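Clearing the Table: What Gets Left Behind in a Self-Service Dining Hall

A dining hall that asks people to carry their own trays will still have litter on its tables. The Grorkia canteen, on the ground floor of an office block in Ouellet, seats its lunch trade at small tables with light chairs and a polished floor. The room is easy to clean. The tables take more work, and most of that work goes into items too small or too wet to go back with the tray.

The canteen's own sheet sorts leftovers by where they end up. Paper cups form one group, drink bottles another, and napkins, wrappers and printed cards a third. Food scraps are handled at the tray return and seldom reach the table round. In March the operator lengthened the lunch round to 28 minutes, with a second pass of 14 minutes once the last sitting has ended.

Bottles come first. A bottle with a little drink in it is treated as full for sorting purposes: the cap comes off, the liquid goes into the bucket on the lower deck of the cart, and the cap goes back on before the bottle is bagged. Capped bottles hold their shape and take more room. The operator accepts this, as a bag of uncapped bottles drips on the way to the service elevator.
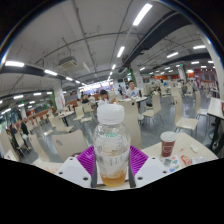 Why are the bottles emptied before they go into the bag?

Leftover drink adds weight and leaks onto the paper in neighboring bags. Paper that has soaked up sugar is rejected at the sorting room and has to go out as general waste.

Cups follow bottles. They are stacked by size, rim up, to a limit of 20 per stack. Taller stacks tip when the cart crosses the threshold strip by the kitchen door. Lids and straws are pulled off at the table. Napkins are used to push crumbs toward the table edge and are then dropped into the same bag as the wrappers.

Wiping is a separate job. The cloth is folded in quarters, giving eight clean faces before it is changed. Strokes run from the far edge to the near edge, overlapping by a third. Dried syrup is wetted, left for a minute and wiped again. Scrapers are kept off the tabletops, where they leave dull tracks that show under the ceiling lights.

Chairs go back last, squared to the table with the seat half under. The cart used in Ouellet is a Dereno two-deck model with a 70-liter bag frame at one end. It fits between the rows only when the chairs are in, so the round starts at the wall and works toward the door.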